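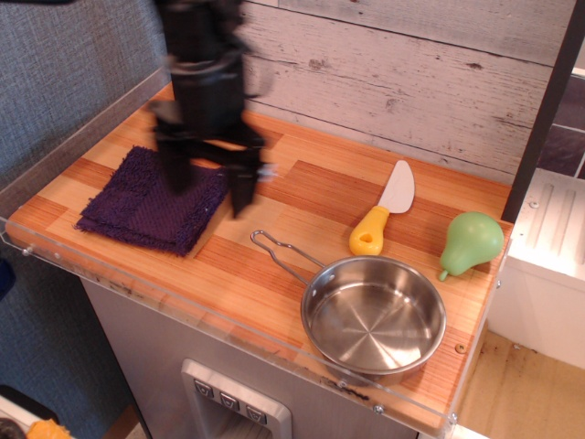
Play kitchens in the children's room: notes for my talk
Loubna Amrani, Bramwell, November 2019

Start slowly. Say thank you to the people from Letska for the invitation.

First point: fewer things on the counter. When we opened, we had 80 toys in one corner and the children only threw them in a pile. Now we put out a pan, a knife, one fruit and a towel. The other toys wait in the cupboard and we change them every 2 weeks.

Ask the room: who has a towel in their play kitchen? (Wait for hands.)

Second point: the towel. Please use a real one, of terrycloth, folded in a square. Children see adults wipe and fold all day, and they want to do it also. Old towels are good, the frayed edge is no problem. We wash ours at 50 degrees.

Third point: a small metal pan. It makes noise, yes. Parents complained in July. I kept the pan.

The plastic knife: tell the story of the boy who cut the pear for his grandmother during one whole morning. Keep it short!

If there is time, speak about the wooden counter and how we clean it. Damp cloth, then dry cloth.

Questions. Leave the list of toys by the door.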